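About Us

Hi, and welcome to Muvine! We're a small software shop, and what we write is the layer that sits between "the robot has a camera" and "the robot picked the thing up." Perception, grasp planning, two-arm coordination, and a growing pile of tools for looking at what went wrong. I'm Lucyna Walczak, I started the company, and I still answer most of the email that comes in through this page. 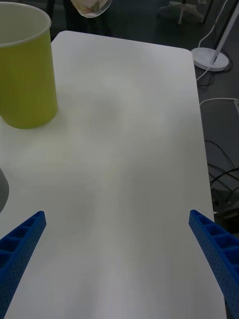
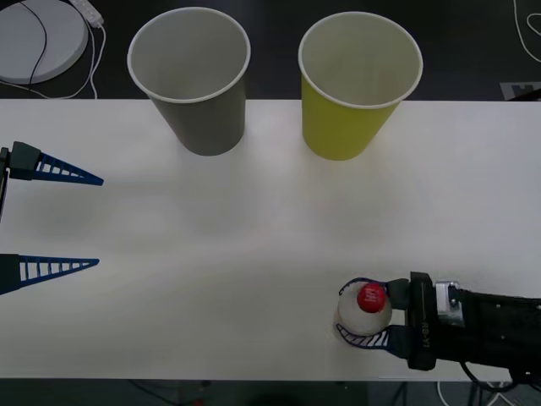
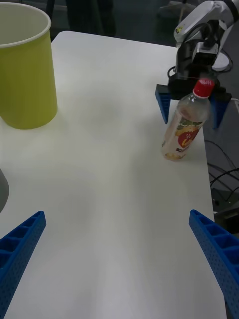 I get asked a lot why a software company spends its days with cups and balls and drink bottles. Well, those are the things our planner has to be good at before we let it near a customer's parts! Clear plastic is still my favorite headache (depth sensors hate it, and so do I after lunch). A round thing with another round thing on top is a close second. If our code can make a decent plan for those, a cardboard box feels like a vacation.

How we got going: I was at Kaczorowski, writing motion code for packing lines, and every project began with the same three weeks of gluing together the same five tools. I kept a folder of scripts to speed it up. Then other people on the floor started asking for the folder, and then somebody at a customer site asked if they could buy it. That folder is now Bullar, our main product, and I'm a little embarrassed to say some of the original file names are still in there.

Bullar takes in camera feeds, from the wrist and from a fixed spot near the table, and lines them up with joint data so you can scrub back and forth through a run like a video. You can stop at any moment and ask what the planner believed right then. Where did it think the cup was? Which arm had claimed the left half of the table? How sure was it? Most of our own bugs get found this way, and a good share of them are dull stuff like clocks that drifted apart or a camera mount somebody bumped.

Our second product is Tetside, and it's the younger one. It handles two arms sharing one workspace. Each arm reserves a chunk of space for a short stretch of time, and the planner keeps shuffling those reservations so the arms stay out of each other's way without taking turns like polite drivers at a four-way stop. We put out the first public version in May, with 38 test tasks you can run yourself. The suite is up to 61 now, and people keep sending us new ones (please keep doing that, we love the weird ones).

A few things about how we work. We ship a release every two weeks, even when it's a boring one. Everybody who writes planner code also takes turns on support, me included, so if you write in with a crash log you'll get a person who can read it. We keep our failed runs. There are 253 of them in the shared library that comes with Bullar, tagged by what we think went wrong, and new users tell us they learn more from those than from the manual. I wrote most of the manual, so, ouch.

We sell to research labs, to teams building their own machines, and to a few factories that already have arms and want them to do more. Licenses go by workspace, so you can add as many cameras and people as you like. Schools and university labs get 50 percent off, just write from your school address.

We're hiring for one job right now, a perception engineer who likes calibration. Yes, such people exist, we have two already! Send me a note with something you've built and a few lines on what broke along the way. No cover letter needed.

Page last updated August 2019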